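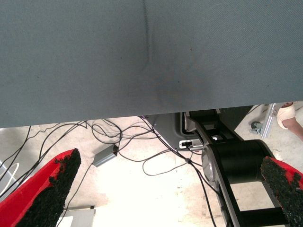 Gray-blue woven fabric, close up.

Home | Data | Notes | Changes | Contact

# Dilside Household Textile Words

Last updated: January

A word list of everyday names for cloth, sewing and mending, collected from people living in Dilside and Plenville. It holds 1645 entries. Most are single words; a few are short phrases such as "on the skew" for fabric cut off the grain.

## Files

- `words.csv`: the main list
- `speakers.csv`: age band and town for each speaker
- `sources.txt`: printed sources checked against the list

## Columns in words.csv

- `entry`: the word as the speaker would spell it
- `meaning`: a short gloss in plain English
- `class`: noun, verb, adjective or phrase
- `town`: D, P or both
- `speaker_id`: matches `speakers.csv`
- `note`: free text, often blank

Files are UTF-8 with comma separators. Glosses that contain commas are in double quotes. An empty `town` field means the answer sheet didn't record it.

## How the words were collected

Su-chen Chang and Elin Cadwaladr mailed out 700 answer sheets, and 200 came back filled in. Each sheet asked for names for kinds of cloth, parts of a garment, faults in weaving and ways of repairing a hole. Speakers could leave any line blank. Pantelis Raptis typed the sheets and merged spellings where the speaker gave the same word twice.

The raw answers came to 3000 lines before merging. Words found in any standard desk dictionary with the same meaning were taken out. "Slub" and "selvage" are gone for that reason, but "selvy" stays in.

## Known problems

- Plenville is underrepresented, mainly among speakers under 40.
- Color names are uneven. Some speakers used "slate" for anything between blue and gray, and the glosses keep whatever they wrote.
- "Nap" and "pile" are mixed up in the notes column. We have not tried to sort them out.
- Entries marked `class = ?` still need a second reader.

## Use

Free to copy and change with credit to the Dilside list. Speaker names were never entered in the files. Please don't try to match `speaker_id` to real people.

Send corrections to Elin Cadwaladr with the entry and the row number. New words are welcome too, but please say which town you heard them in.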